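The Shallow Bath

In Drutport they wash plates in a tray, and they are rather proud of it

When I came to live in Drutport, I believed I knew how to wash a plate. My mother taught me with a sink full to the top, so hot that my hands came out red. For 30 years I did it like this and I did not think about it any more.

Then I rented two rooms above the old Caputo bakery, and there was no sink in the kitchen. There was a tap in the corridor, shared with the neighbors, and there was a good table. I asked the landlord where I should wash the dishes. He looked at me with great patience and said, "On the table, of course."

It took me some months to understand that he was serious. In the upper streets of the town many kitchens were built before the water pipes arrived, and the people kept the custom of the shallow bath also after they had the pipes. You take a low tray, you put in a little water and soap, and you bring it to the table where the plates already are. You sit down if you like. The talk of the dinner does not have to stop.

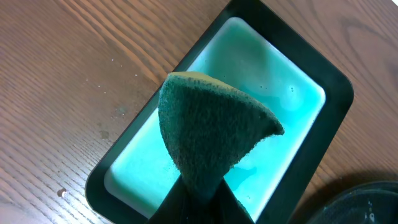
A green scouring pad over the tray. The liquid is a milky turquoise.

The first thing a visitor notices is how little liquid there is. I was told by Dario Cocco, my neighbor from the floor below, that a deep bath makes you lazy. You let the plates drop to the bottom and you hope. In a shallow one you must take each plate in turn and look at it. He has washed this way since he was a boy, and he does not use gloves.

The second thing is the pad. A sponge drinks too much, Dario says, and then gives it all back on the tablecloth. He prefers the flat green kind, which he pinches together at one side so that it makes a point. With the point he goes along the place where the rim meets the middle of the plate, because there the sauce likes to hide. Then he opens the pad and does the rest with the flat side. I tried for a whole week to fold it as he does. My point was always too fat.

About the soap there are two parties. The shop on the harbor sells a paste called Zolina, which comes in a block and must be shaved with a knife. Older families will have no other. The younger ones buy Flindis, a liquid, and they put too much of it. I have friends on both sides, so I keep one of each under the window and I put out the one that suits the guest.

A good table helps. Mine is wood of a reddish brown, and I rub it with oil in the spring and again in July. Water does no harm if you wipe it the same evening. If you leave it until the morning you will have a white ring, and everyone who comes to eat will put a finger on it and ask what happened.
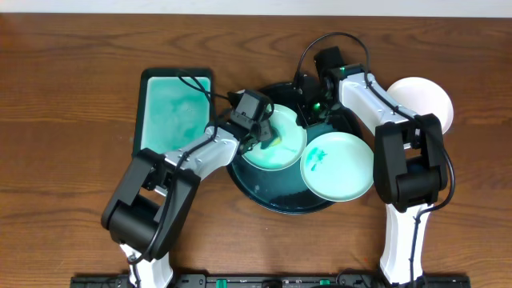

Pale green plates on the dark platter, with the tray behind and a white plate to the right.

Under the plates goes a platter, the biggest one in the house. I did not see the use of it in the beginning. Now I would give up the tray before the platter. It catches the drops, it holds two plates side by side with a little overlapping, and it saves the wood. It should be dark, people here say, so that you see at once what has fallen on it. Mine cost 80 in the Saturday market and it is heavy like a stone. Afterward it must be washed too, always last.

Egg yolk is the hard one. It dries yellow in the middle of a plate and laughs at you. Do not scratch at it. Put a spoon of the soapy water on the place, wash another plate, and come back. Tomato is easier than its reputation. Rice should never be in the tray at all; scrape it off first, or you will find it in the pad for days.

For the rinsing, each house has its rule. Dario carries the plates to the tap in the corridor, one pile, no returning. The ladies across the street pour from a jug over a second tray. I began with the jug and I changed to the tap after I had poured a good part of it on my shoes.

I have a real sink since last winter, white and deep, with a mixer tap that turns in all directions. It cost 300 to put in and I use it for lettuce. When there are guests, the tray comes to the table after the coffee, and somebody always pulls back their sleeves before I have asked.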